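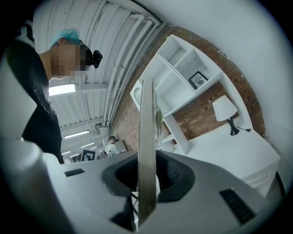
Robot training: what are we paying for?

Members who went to the June open evening at Hurelgate will remember the pitch. Clindov wants household robots that can tidy a room, and it says the quickest way to get there is to have people do the tidying first, with a gripper in each hand, and let the software learn from the recordings. No robot needed on the day. It sounds cheap and sensible, and I went back for a morning to see if I believed it.

I half do. The grippers are easy enough to pick up, and Ryota Higuchi, who runs the sessions, had me fetching things within minutes. I was slow, though, and my wrists complained well before the tea break. Ryota's target is 600 good recordings of each task. So far they have 269 of the one they like best, which is picking a book up off the floor. Ask what makes a recording "good" and the answer gets woolly. A fumble goes in if the person recovers from it, unless it looks too odd, and whoever is checking that day decides what is odd.
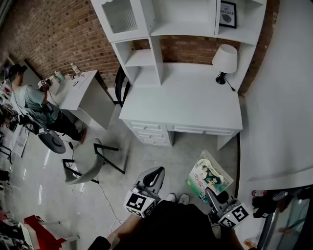 Two people with grippers at Hurelgate, and a picture book or magazine on the floor.

My bigger doubt is the room. It has white desks, a smooth grey floor and decent light. My own front room has a rug, a dog and a lamp that works if you thump it. Mitsuko Sugiyama of Protden, who has been through this before with warehouse shelving, told me her team had to start again when the shelves changed colour. She still thinks showing beats programming - she just wouldn't promise anyone a date. Clindov has promised 18 months.

The other thing I'd like to see is a plain test. Take the trained robot to a house it has never been in, drop a book by a chair, and let us watch every attempt, the bad ones included. Uchida has offered a flat for it. When I put this to Ryota he said he was keen, but that it was too early to fix anything.

If you fancy a go yourself, sessions take 2 people at a time and the sign-up sheet is at the front desk. Wear shoes you can kneel in.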